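Drakport: Night Harbor - Expansion for Drestico

PC download - Single player and co-op for two

Drakport: Night Harbor is the second expansion for the tactical stealth game Drestico. It adds a new port city with its own campaign, new side contracts and a free hunt mode. The base game is required, and it must be updated to the latest version before you install.

Story

The year is 1565. The salt trade has made the city of Drakport rich, and the Pichler family controls the docks, the customs house and most of the guards. You arrive by boat at night, with a false name and very little equipment. Your task is to find the harbor ledger before the spring fleet leaves in May. How you do this is left to you. The guards on the quay can be paid, avoided or locked in the fish cellar, and each of these choices changes who will speak with you later in the campaign.

What is new

The harbor map is the largest one made for Drestico so far. It is divided into the quay, the upper town and the island of Grernthorpe, which you can reach by rowing boat or, at low tide, on foot. The tide follows the game clock. When the water is low, the drain tunnels under the customs house are open, but your steps in the mud stay visible for the patrols.

There are 50 new side contracts. Some are short, such as taking a letter from a desk, and others continue over several nights. Contracts are found on the notice boards and by listening to talks in the taverns. A contract which you have heard but not accepted remains in your journal, so there is no need to write anything down.

New equipment includes the rope hook, the tar pot and a quieter pair of boots. The rope hook can be attached to any beam with a white mark. The tar pot slows the guards and also burns, so please be careful with it near the powder stores.

Co-op

The whole campaign can be played by two people online. Only the host needs to own the expansion. Progress in the story is saved for the host, while equipment and coins are saved for both players. Local split screen is not supported.

Saved games

Your old saves will work. We recommend to finish any open mission before you install the expansion, as the guard routes in the older maps have been changed a little. The first contract in Drakport appears at the map table after the prologue of the base game.

Technical information

Free disk space: around 2 GB in addition to the base game
Text: English, German, French, Polish
Voices: English
Controller: supported, buttons can be changed in the menu
Internet: needed for co-op and for the first start

Available from Tuesday, June 20, 2023. The soundtrack is sold separately - it is not a part of this package.
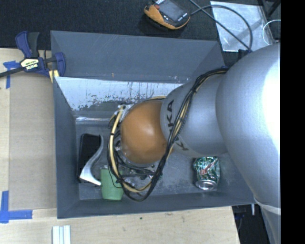
KUKA robot arm over a gray bin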